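Nalonon Cups - README

Hello, and thank you for stopping by! Nalonon is the small robot arm project we've been putting together in the shared workshop, mostly in the evenings, and this folder holds what we have recorded with it so far. We started the recordings in March, after a long winter of arguing over grippers, and cups were the first thing we all agreed on.

The set has 119 episodes, all with plastic cups on a black cloth between white panels. Přemysl built the panels, and Sirkka picked the cups (she wanted soft colors, and she got her way). 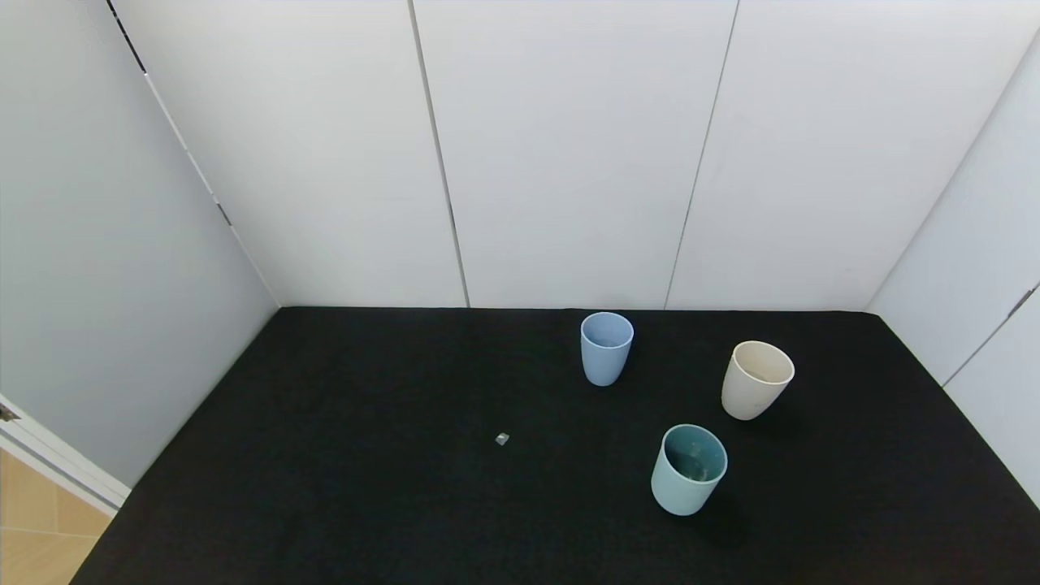 Each episode comes as one folder with the video from both cameras, the joint log and a short text note. Please read the notes - Zainab wrote them with a lot of care, and a few will save you an afternoon of head-scratching. Episode 3 has a gap in its joint log that we never managed to repair, so skip it if you need clean timing.

The wrist camera sits low enough to keep both fingers in view. We tried it higher up and lost sight of the grip pads, and Marcelino had to print the bracket all over again.

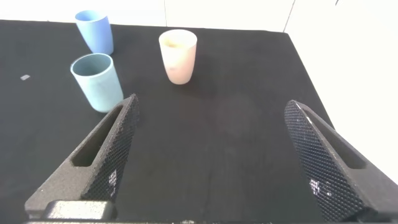
Using the files

Unpack everything into one directory and keep the folder names as they are. Questions and corrections are very welcome, so do write to Oľga, who looks after the archive!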